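Flimisel is looking for people who can lay a tray

Tray Layers, part-time, Clistow site

You have probably laid a tray before. Someone was ill, or it was Mother's Day, or you wanted to eat in front of the television without standing up twice. Flimisel would like to pay you to do it again, many times, with the same fork.

The job is table setting on a small scale. Each place is one red tray, one dark plate, one cup, a fork and a spoon. You set it, you clear it, you set it another way. There is also a potted plant. It lives on the table, it gets moved now and then, and it should not be watered by anyone except Baiba Siliņa, who has views.

What the work involves:

Setting and clearing trays from a printed card. The cards come out of a box of 400 and some of them ask for odd things, such as the cup standing on the plate. Please do what the card says even if your grandmother would leave the room.

Keeping the fork on the left and the spoon beside it, handles toward you, unless told otherwise.

Wiping down between rounds. We use plain water and a cloth. The red trays show every fingerprint.

Writing down anything chipped, sticky or missing - spoons mostly - in the blue notebook by the sink. 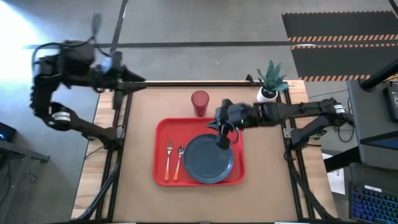
Fork, spoon, plate, and the cup beyond the tray. 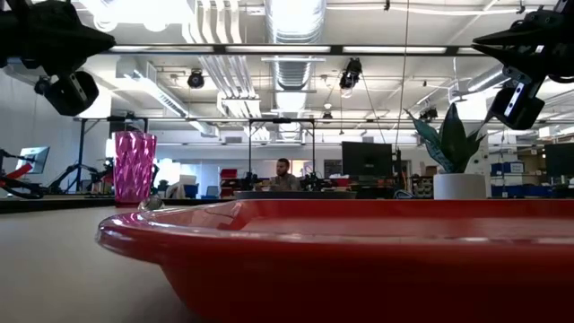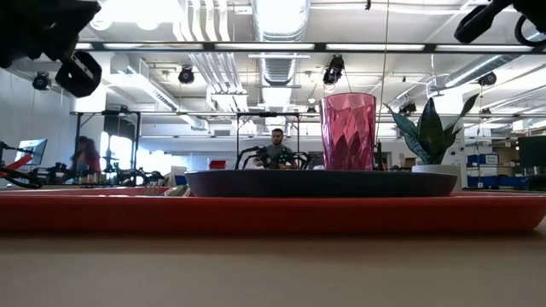

Cup on the bowl.

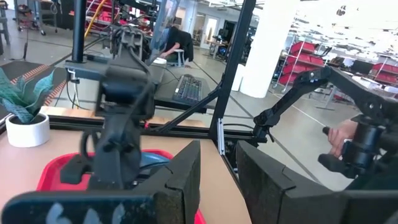
Page last changed: 2024-02-04

Who we want

People with steady hands and a tolerance for doing a small thing over. Restaurant experience is welcome but can get in the way. Our last waiter, a lovely man, kept folding napkins, and we don't have napkins.

You should be able to stand for most of a shift and read a card without arguing with it. Left-handed people are very welcome. We have had only one so far and would like to see more of how you go about things.

You don't need a degree or your own cutlery. Ekkachai Ruangrit, who has been here longest, will show you around on your first morning and tell you which cupboard door to leave alone.

Hours and pay

Shifts are four hours, mornings or afternoons, up to 30 hours a week. Pay is $21 an hour, including the first day, when you will mostly be shown where the cups go. There is a paid break in the middle. The coffee is free and tastes it. Lunch is your own business, though the Lapiņa bakery downstairs gives us a discount on anything left after two.

Contracts run to the end of May and may be extended. We have seven places to fill. If you can only do mornings, say so up front and save us both a phone call.

How to apply

Write to Normunds Dzene at the Clistow office, or leave a letter at the front desk, quoting reference 2799. Half a page is enough. Tell us when you can start, which hours suit you, and how you lay a table at home when there is no one coming. We don't need a photo of you. A photo of the table would be fine.

If your letter interests us, Uldis Lepik will call to set up a trial shift. It lasts two hours, it is paid, and it consists of laying trays. Bring flat shoes and tie back long hair. Bracelets come off at the door, as they catch on the cup and then everyone has to look for it.

Anyone who applied through our Plistden office last fall is welcome to try again. Please send a new letter, since the old ones stayed in Plistden.

Questions about access, parking or the stairs go to Ona Kalniņš at the front desk. The elevator works most days, and she can tell you which.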